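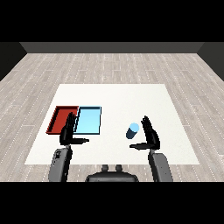

Karaca Yard Sign Kit, 200-count

For local and state campaigns. Sold by Parkumham Campaign Supply.

We sell yard signs for a living, so take this with whatever salt you like: yard signs do not win elections by themselves, and we get nervous when a first-time candidate calls and wants to spend half the budget on them. A sign puts a name in front of people who drive past it. Some of those people will remember the name in the booth. How many is a question the sign business has been answering very confidently for years, with very little to show for it.

So buy the kit if you have a use for it. If your opponent has signs on every corner and you feel you have to match them, sleep on it first.

What's in the kit

- 200 corrugated plastic signs, printed on both sides
- 200 wire stakes, H-shaped
- 8 spare stakes
- One proof by email before printing
- Blank tracking sheet for sign locations

The sheet is a plain grid with columns for address, who asked, date placed and date picked up. Most campaigns fill in the first column and lose the rest. Please try to fill in the last one. Many towns fine campaigns for signs left up after the vote, and a fine is a silly way to close out your books.

Design

You can send finished art or use one of our two layouts, Nita and Uvari. Nita is the last name in large type on a solid background, with the office underneath. Uvari adds a line for a slogan and a spot for a logo. We sell more of Uvari. We think Nita is the better sign. A driver going 30 miles an hour has time for a name and maybe an office, and the slogan goes by unread. Candidates love their slogans, though, and we have stopped arguing on the phone.

Photos of the candidate cost extra and look muddy from across a street. We will print one if you insist.

Check the spelling of everything, including your own name. We print what you approve on the proof, and reprints for approved mistakes are at your cost.

Disclaimers and "paid for by" lines

Most states want a line saying who paid for the sign. The wording and the size of the type are different from place to place, and sometimes they change between one election and the next. We leave room for the line on both layouts. We don't supply the wording and we don't check it. Any printer who promises that your sign is "fully compliant in all states" is promising more than a print shop can know. Call your county or state election office and ask for the rule in writing.

How long they last

Long enough for one campaign. The plastic holds up fine in rain. Strong sun will fade reds first, and a steady wind will work the stakes loose in sandy soil. You may see other sellers advertise signs that last for years. Perhaps they do, kept in a garage. If you plan to run again, leave the year off the design and store the signs flat, out of the light.

Signs also get stolen. Before you accuse the other side, check with the road crew - they clear anything placed in the public right of way, and they don't call first.

Ordering and delivery

Orders placed before noon get a proof the same afternoon. Printing starts when you approve it. In the last weeks before a November election every printer in the country is backed up, us included, and we won't pretend otherwise to get your order. If we can't make your date we will say so and you can try somewhere else. February is quiet, if you are the kind of campaign that plans ahead.

The kit ships in flat boxes. They are heavy, so have a second person on hand when they come.

Returns

Printed signs can't be returned. Unused stakes can, in full bundles, less shipping. Signs damaged on the way will be replaced if you tell us before you put them out. Dropping out of the race does not count as damage, and yes, we do get asked.

Smaller orders

We break the kit in half on request, at a slightly higher price per sign. For a school board seat or a small town council, half is often plenty. Go through your list of supporters and mark the ones who have said yes to a sign. Order for that number plus a few extra.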